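Peltthorpe Pantry and Tea Room
Minutes of the members' meeting, 4/9/21

Present: Aaliyah Lemieux (chair), Nabil Aoun, Milagros Quispe, Alcides Usuga, and eleven other members who signed the sheet by the door. Gilberto Ríos sent his regrets and a tray of almond cookies, for which he was thanked in his absence. Minutes taken by Milagros.

1. Opening and last minutes

Aaliyah opened the meeting and said how very nice it was to see so many faces, including two that had not been with us since December. The last minutes were read and accepted with one change: the spare key hangs on the hook inside the broom closet and not on the hook beside it. Alcides asked that this be put right, as he had spent a good part of an evening looking at the wrong hook.

2. Canisters and dry goods

This took up most of our time together, and I have tried to get down everything that was said, so please bear with me.

Nabil had gone through the shelves and reported that we own 118 canisters in all sizes, the majority of them metal. Of these, 60 are in regular use for tea, coffee, rice, lentils and sugar. The others are stacked on the top shelf and along the bottom of the hall cupboard, and a few still have old labels on them from the days when the Mamani store used to pass its empties along to us. He said it was a pleasant job all in all, apart from the smell of one that had once held cloves and will plainly go on smelling of cloves until the end of time.

There was a long and good-humored talk about what ought to go in what. Milagros (that is, me) felt that tea should have the metal canisters to itself, because the lids fit more snugly than the plastic ones and the loose leaf keeps better. Alcides was worried about the beans. He has found that people scoop from the front canister and never get to the one behind, so that the back one gets older and older. He suggested that whoever refills should bring the back canister forward every time, and there was general nodding at this.

Nabil then reminded us that a canister should be checked over before it is filled again. Take it off the shelf, set it down on a clear table, tip it to one side and look along the seam and around the rim of the lid. Dents in the body do no harm. A bent rim does, as the lid will never sit right after that, however hard it is pushed.
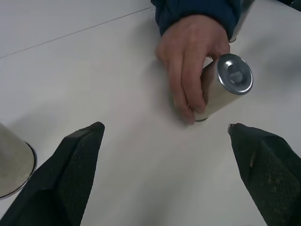
Aaliyah wondered whether the white tables were the best place for this work, as metal bases can leave gray marks if they are dragged. It was agreed to lift and not slide, and to put a folded dish towel down when a whole shelf is being done at once. Nabil offered to bring towels from home, and two other members said they had more than they knew what to do with, so we should be well supplied.

Labels were next. The paper ones curl up, and the marker we used last year wipes off on people's hands. Alcides had tried the tie-on tags from Fakness and liked them, though he admitted that on a smooth cylinder there is nothing to tie them to. After some laughter we settled on a strip of masking tape on the side, with the contents and the month written in pencil. The tape is not to go on the lid, as lids wander from one canister to another and we would be back where we started with salt in the tea.

Agreed: metal canisters for tea and coffee first, then rice. Back canister comes forward at every refill. Any canister with a bent rim goes into the box under the sink.

Action: Nabil to sort the hall cupboard. Milagros to buy tape and pencils.

3. What to do with the spares

We do not need all the canisters we have, dear as some of them are to us. Aaliyah proposed keeping 8 of the larger ones for the holiday baking and offering the rest to the school art room, which has asked more than once for things to keep brushes in. One member asked if we might sell a few at the spring table. It was felt they would not bring in enough to be worth the carrying, and that the children would get more good out of them. Carried, with one member abstaining who said she would like a night to think about the tall one with the hinge.

4. The Ladska order

The new order sheet from Ladska has come. They will deliver tea bags in cartons of 2000, which made several people sit up. Milagros said we do get through them, what with the Tuesday-club crowd having moved over to us, but that a carton is a big thing to store and the space above the fridge gets warm. Alcides thought we could split a carton with the choir. He will speak to them, and if they say yes we will order one and see how long it lasts us before deciding on anything regular.

Gilberto had left a note asking that we also try the peppermint. Nobody objected to the peppermint.

Action: Alcides to talk to the choir. Aaliyah to hold the order sheet until he has.

5. Tidying after sessions

Aaliyah wanted to say, warmly and with no one in particular in mind, that the tables need to be wiped before the chairs go up. Sugar gets into the joins between the tabletops and sets hard, and last month she was at it with a butter knife. A soft brush has been put in the drawer next to the stove for this purpose and she would be glad if it stayed there.

Milagros asked whether we could have a second drying rack. The present one holds cups well enough, but canisters that have been washed need to stand upside down with their lids off until the next morning, and there is simply no room. Nabil has a rack in his garage that he will measure. If it is too wide for the counter it can go on the cart.

6. Any other business

The kettle with the loose handle has been mended by Alcides, who received a round of applause. He asks that it be filled only to the line.

A pair of reading glasses in a green case is in the drawer with the string.

The cookies were finished during this item. Gilberto is to be asked for the recipe – again.

The next meeting will be in the same room, after the tea session. Aaliyah closed by thanking everybody for their patience with the canisters, and those who could stay helped Nabil bring the first shelf down.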